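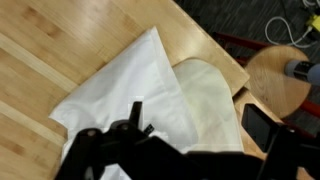

The man from Florko said the water would be on by April, and Dimas Tjoa wrote that down on the back of his gas bill, because he had learned to write down what men with clipboards said.

"Which April?" he asked.

The man laughed. He had a good laugh, the kind they must send you on a course for. "This one, sir."

"You're sure."

"We've got 300 homes signed up already. All of Adow Street, both sides."

Dimas lived on Adow Street and had signed nothing. He knew for a fact that Mrs. Mandagi next door had signed nothing either, unless you counted the sheet at the church supper, which had been passed along with the rolls and which most people took to be about parking. He thought about saying so. Then he thought he would see how far the man would go on his own.

He went pretty far. Brestow had been drinking out of tired old wells for too long, he said. The new line would bring clean mountain water right to the kitchen sink. It would taste better. It would be softer on the skin. Coffee would taste the way coffee was meant to taste. There was a woman over the ridge whose roses had come back.

"Come back from where?" said Dimas.

"From being dead, sir."

"Dead roses."

"That's what she told me."

Dimas looked past him at the street. It was raining the way it had rained all week, and the ditch on the far side was running hard and brown. It seemed a strange day to sell anybody water.

"And what does it cost?"

"Well, there's no cost as such." The man turned a page. "There's a one-time joining payment of $500, and that's fully credited."

"Credited to what?"

"To your account."

"What would I owe on my account?"

"The joining payment, for one."

They stood there a while. The man had wet shoes, thin ones, and Dimas felt a little sorry about the shoes. He was not a hard person. His wife used to say he would doubt a glass of milk if it was handed to him too fast, but she also used to send him to the door when anyone knocked, so she must have seen some use in it.

"Let me ask you something," he said. "My well is 372 feet deep. My father paid for every one of them. It's never gone dry and it's never made me sick. What's wrong with it?"

"Have you had it tested?"

"Every spring."

"By who?"

"By the county."

The man nodded slowly, the way a doctor nods in a movie. "See, the county only tests for what the county tests for."

That was a pretty good line, Dimas had to admit. You couldn't get a fingernail under it. He turned it over a few times looking for the edge and was still looking when the man held out the pen.

"I'll think about it," said Dimas.

"The offer's only good for 30 days."

"Then I'll think for 30 days."

He closed the door and listened. The wet shoes went down the steps, stopped, and went across the grass to Mrs. Mandagi's. He heard her bell. He heard the laugh, the same length as before, and then her door shutting and no more talk out on the porch, which meant she had let him in.

Dimas went to the kitchen and ran the tap. He filled a glass and held it up to the window. It looked like water. He drank half of it standing up, and for the first time in his life he noticed that it had a taste – a little like a coin, maybe, or like the smell of the cellar stairs. He drank the rest to make sure. He ran the tap longer and tried again.

Had it always been like that? He tried to remember the water when he was a boy and could only remember being thirsty.

He took the gas bill out of his shirt pocket, read what he had written, and put a question mark after April. Then he pulled on his boots, got the big umbrella, and went next door to find out what she was signing.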